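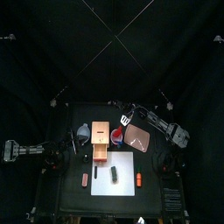
Kitchen tips I stopped believing (and a few I kept)

I have a drawer full of clipped household tips, most of them from my mother-in-law, who never threw out a newspaper supplement in her life. Last winter I started trying them one by one. I'm not a scientist and my kitchen isn't a lab. I cook dinner most nights, I clean up most nights, and I get annoyed when something that's supposed to save time costs me an extra twenty minutes of scrubbing.

Baking soda and vinegar down the drain

Everybody loves the fizz. The trouble is that the two cancel each other out, and what's left after the show is mostly salty water. My kitchen drain was slow before I did it and slow after. What cleared it was taking the trap off, with a bucket underneath, and pulling out a plug of grease and carrot peel. If you can't face the trap, a cheap plastic drain strip with barbs on it does more than a whole box of baking soda. Never mix leftover drain cleaner with anything at all, vinegar included.

I still use both, separately. Baking soda makes a decent mild scrub for a stained mug. Vinegar takes the scale out of a kettle: half vinegar, half water, bring it to a boil, let it sit, rinse twice.

Open box of baking soda in the fridge

I'll say maybe. A box with a hole the size of a quarter doesn't have much surface, and the fridge is big. I kept one in for a month and the fridge smelled of onion, same as before. Then I put the half onion in a jar with a lid and the smell went away. Wipe up the spill under the vegetable drawer too, the one you've been pretending isn't there.

Freezing candles, batteries, stockings and so on

No to all of it. The frozen candle burned the same as its twin from the cupboard, as far as I could tell with both on the table. Batteries from the freezer can pick up moisture as they warm. The stockings I can't report on, because I forgot them under the peas and don't wear them anyway.

Don't wash cast iron with soap

This one will outlive us all. Modern dish soap doesn't have lye in it, and a little of it won't strip a pan that was seasoned properly. Soaking will cause you grief, and so will the dishwasher. I wash mine, dry it on a low burner and wipe it with a few drops of oil. Wipe it again as though you'd put the oil on by mistake. A sticky pan has too much oil on it, whatever the forum says about flaxseed.

The one tip from the cast iron crowd I do follow is coarse salt for stuck bits. Salt, a folded rag, a spoonful of oil, rub.

Sharpening knives on a coffee mug

The unglazed ring on the bottom of a mug will put some bite back on a dull knife. I tried it. It also left my paring knife with an edge that was toothy in one place and smooth in another. Fine at a rental cabin, I suppose. At home, buy a whetstone or pay someone. I take mine to Jenő Lakatos, who sharpens out of the back of the Hegedűs hardware store and charges less than I'd spend replacing one ruined tomato knife. He checked the mug-sharpened one with his thumb and asked if I'd been opening paint cans with it.

A steel isn't a sharpener, by the way. It straightens an edge you already have. People run a dead knife up and down one for years and blame the knife.

Rice for sticky salt

Works, within reason. A few dry grains in the shaker will keep it pouring through most of the summer. In a really damp kitchen the holes still clog, and then you need a toothpick. Don't keep the shaker next to the stove, where it gets a steam bath every time you boil pasta.

Lemon on the cutting board

Half right. Lemon and salt took the garlic smell out of my board and did nothing for the beet stain. It doesn't count as cleaning after raw chicken either. Hot water and soap for that, then stand the board on its edge so both sides dry. A board drying flat on a wet counter will warp, and I have the rocking board to prove it.

Special cleaners for every surface

I was given a box of Petlow sprays, one for the stove, one for the fridge, one for "daily counters," as opposed to whatever other kind I have. I couldn't tell one from another with the labels turned around. Dish soap and hot water handled everything except the burnt ring around the back burner, and the Petlow stove spray didn't handle that either. A wet rag laid on it for an hour did — and then a plastic scraper.

Stone counters are the exception. Keep vinegar and lemon off marble, which they will etch, and don't let anyone tell you a splash won't matter.

Banana peel for shoes

No. You get shoes that smell like banana.

Measuring flour by the cup

I used to roll my eyes at people with kitchen scales. Then I weighed the same cup of flour scooped and spooned, and the two were so far apart that I understood every heavy loaf I've ever made. For bread I weigh now, 500 grams at a time, and the bowl goes right on the scale so there's one less thing to wash. For pancakes I still use the cup. Pancakes forgive you.

Updated August 2023: several of you wrote in to defend the coffee mug. I tried again with a different mug and a worse knife. Same result. The knife is at Hegedűs and I'm picking it up when the store opens again after inventory.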